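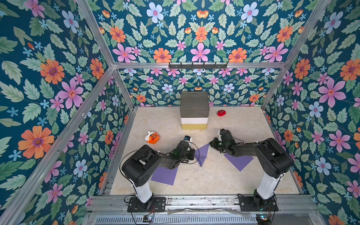

Treris Vallico Wallpaper Paste, 900 g
Product code: 1539

Vallico is a powder paste for hanging printed papers, vinyls and lining paper on plastered walls. It mixes with cold tap water and is ready to brush on once it has stood. Sold as a single 900 g box containing two sachets, so you can make up half and keep the rest dry.

Mixing
Pour the measured water into a clean bucket first, then add the powder slowly while stirring. Leave it to stand, then stir again until there are no lumps. The amount of water depends on the paper, and the table inside the lid covers lining paper, standard weight and heavyweight. Cover the bucket between sessions. Do not thin down paste that has started to set.

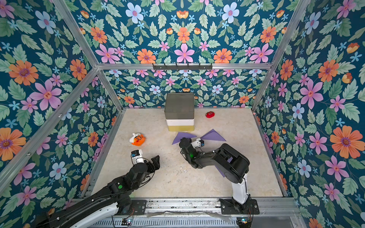 Slip is the time you have to move a length once it is on the wall, and Vallico is made to give plenty of it. Plain papers need very little adjusting. With a large pattern you will be sliding each drop up or down until the edges meet. On a dense floral like this one, with serrated leaves and orange and pink flowers on a deep teal ground, check the match at eye level first and work out from there. Wipe paste off the face of a dark paper with a damp sponge before it dries.

Preparing the wall
Strip old paper back to the plaster. Fill cracks, sand them flush and brush off the dust. New or very dry plaster should be sized with a thin coat of the same paste and left to dry. Glossy paint needs rubbing down. 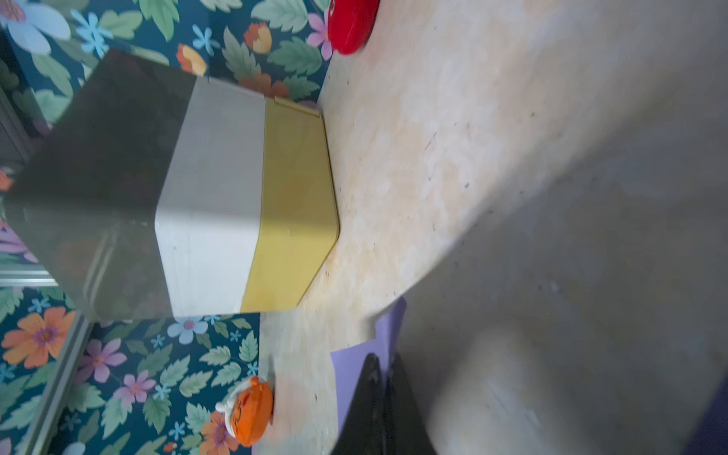 Storage box against teal floral wallpaper.

Also in the range
Sani border adhesive, code 451, is for borders and for vinyl overlaps, where ordinary paste will not hold. It is ready mixed and comes in a tube. Do not use it for whole walls.

Storage and safety
Keep the box closed and off the floor in a dry cupboard. Contains a fungicide, so wash your hands after use and keep mixed paste away from children and pets. Leftover paste should go in the household waste, not down the sink.
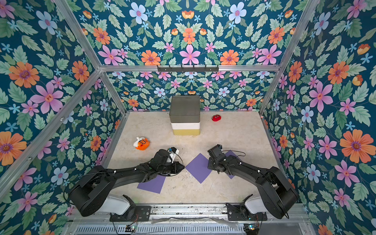
Devetholm, Aug 15, 2018

The box has been redesigned. The powder inside is the same and the product code has not changed. Shops may have both boxes on the shelf for a while, and you can use them together on the same job. The old box has the mixing table printed on the back panel.

Trade orders are sent from the Devetholm warehouse. Unopened boxes can be returned with the receipt.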